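Drone Weekend at Gerkville, Day One

The old wool store at Gerkville holds 700 people standing, or rather fewer lying on yoga mats, which is how most of us spent Thursday. I had brought a camp chair. By lunch I was the tallest thing in the building.

Nandi Fourie opened with her shruti box and a bowl the colour of weak tea. The program promised "an unhurried descent". It ran two hours, and I can't fault the description. Somewhere in the second hour the man beside me began to snore in very nearly the right key, and she seemed to drift down a touch to meet him.

Pascal Wunderlich played his modular next – the whole of Clivico, start to finish, which I own on CD and had never once heard the end of. It has birds in it. Good birds, too, and I was sorry when they stopped.

Lunch was lentils. The merch table had Jintana Suksawat's Thái on cassette, an edition of 100, and I bought one despite having no way of playing it. She signed it for me and asked what deck I had. I said it was being serviced.

Lleucu Yorath's harp and tape loops closed the afternoon, and were worth the petrol on their own. She lets a note go until you've given up on it, then plays the one beside it. I stopped thinking about my knees for the first time since the highway turn-off.

Parking is on the grass. Bring socks, as shoes come off at the door and the concrete is colder than any inner journey can fix. 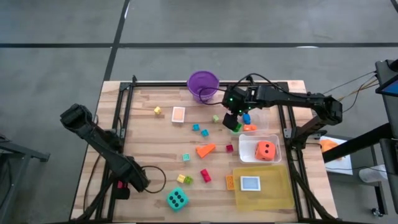 Day Two: Andurari and the Long Sit

Edeltraud Strobel's Andurari started at dawn, and I started at nine. The mats were full, the harmonium was going, and somebody had taken my chair.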